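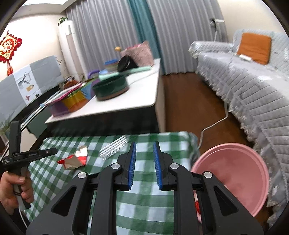 An ebook is a computer file that holds the words of a book. To show those words, an e-reader uses a screen divided into very small squares called pixels. The pixels are arranged in rows and columns, the way the squares are on the green and white checkered tablecloth in the photo. Each pixel can be dark or light. A letter is a group of dark pixels with light pixels around it. The pixels are too small to pick out at normal reading distance, so the edges of the letters look smooth.

How the dark and light parts are made

Many e-readers use a screen called electronic paper. Under the surface is a layer of tiny capsules filled with clear liquid. Black specks and white specks float in the liquid. The two colors carry opposite electric charges. When the reader sends a charge to one spot, the specks of one color rise to the top and the others sink. Once they have moved, they stay where they are without using more power – this is why a page can remain on the screen after the battery runs down.

Why the page numbers change

A printed book has fixed pages. The space story Endwood, by Jolene Te Moana, has 267 pages in print, and every copy of that edition breaks its pages in the same places. Most ebook files do not store pages like this. They store the text as one long line of characters, with marks that show where chapters and paragraphs begin. The e-reader fits as many words as it can on the screen and then starts a new page.

If you change the letter size from 18 to 20, fewer words fit. The reader works out all the page breaks again. This is called reflow. The words and their order stay the same.

What else is in the file

An ebook file also contains information about the book, called metadata. It usually includes:
Title
Author
Language
Publisher
Series name and number

The series number is used for sorting. Endwood is book 2 of the Nudach series, so a reader app lists it after book 1 even though its title comes earlier in the alphabet.

Words to know

Pixel: one small square of a screen.
Capsule: a very small closed container.
Reflow: fitting text again to a new letter size or screen.
Metadata: information that describes a file.

Last updated Nov 27, 2023. The next page in this set explains how audiobooks are stored and will be added in December.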